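Notes on hard water and cleaning products, revised in September.

## Measure first

Most limescale advice skips the measurement. A strip test costs little and settles how strong a descaler needs to be. Dip the strip for one second, shake off the excess and read it at the time printed on the pack. Take the sample from the cold kitchen tap after running it for a minute. A water softener on the line will give a false picture of the supply, so sample upstream of it if there is a tap there.

Chia-hao Chang, who went over an earlier version of these notes, pointed out that strips kept in a bathroom cabinet drift upward within a few months. Store them in a closed jar in a dry drawer.

## Stock solution

The base for most of what follows is citric acid in water.

- 500 ml cold water
- 2 level tablespoons citric acid powder
- no dye, no scent, no dish soap

Add the powder to the water and stir until clear. Label the bottle with the contents and the month. Discard after four weeks or at the first sign of cloudiness.

Do not mix this solution with bleach or with any cleaner containing bleach. Do not use it on marble, limestone, terrazzo, cast iron or enamel of unknown type. Acid etches marble on contact and the dull spot can only be polished out by a stone worker.

## Kettles

Fill to cover the scale, heat to just below boiling, switch off, and leave for 20 minutes. Pour out, rinse twice, boil one full load of plain water and discard it. Loose flakes at the bottom after the rinse mean a second round is needed – thick scale comes off in layers.

My own kettle, a Stikavel with an exposed element, weighed 1214 g dry before treatment. I weigh it again each time the boil starts to sound rough. The weight is a better guide than the look of the element, where a thin gray film can stay behind for years without doing harm.

## Faucets and shower heads

Unscrew the aerator by hand. If it will not move, wrap it in a rubber glove before reaching for pliers. Soak the mesh for 15 minutes, brush from the outlet side, rinse and refit. Plated parts should not soak longer than that. Brass shows through worn chrome, and acid gets under the edge of the plating.

For a fixed shower head, tie a bag of solution over it so that only the spray plate is submerged. Rubber nozzles can be rubbed clear with a thumb afterward.

## Glass and chrome

Use plain water with a little rubbing alcohol on glass furniture. Acid is only needed where there are dried rings, and then it goes on a cloth, never on the glass directly, if the floor underneath is stone. Overspray travels farther than expected.

Work in this order:

1. Dry dust the top, then the base.
2. Wipe the chairs, including the seats.
3. Clean the glass with one damp cloth.
4. Buff with a second, dry cloth.
5. Do the floor last.

Fold the microfiber in quarters and turn to a fresh face as each one loads up. Wash microfiber without fabric softener, which coats the fibers and leaves streaks.

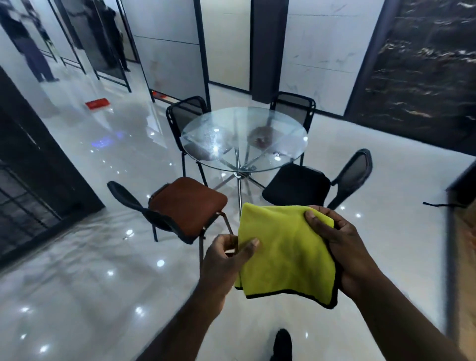
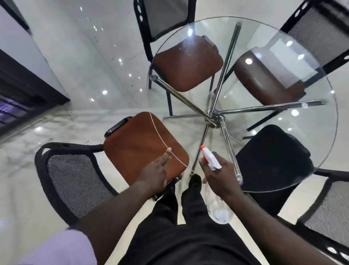

## Dishwashers

Check the salt setting against the strip reading. The factory setting on my Clokstead was two steps too low for the local water. Clean the filter before running any descaler, or grease will keep the acid off the scale. Put the solution in an open bowl on the lower rack, leave the machine otherwise empty, and run the hottest program.

Spray arms lift off or unscrew on most models. Clear the holes with a wooden toothpick – metal widens them. My machine had logged around 548 cycles when the upper arm stopped turning. The cause was a single olive pit in the bearing, and no amount of descaling would have moved it.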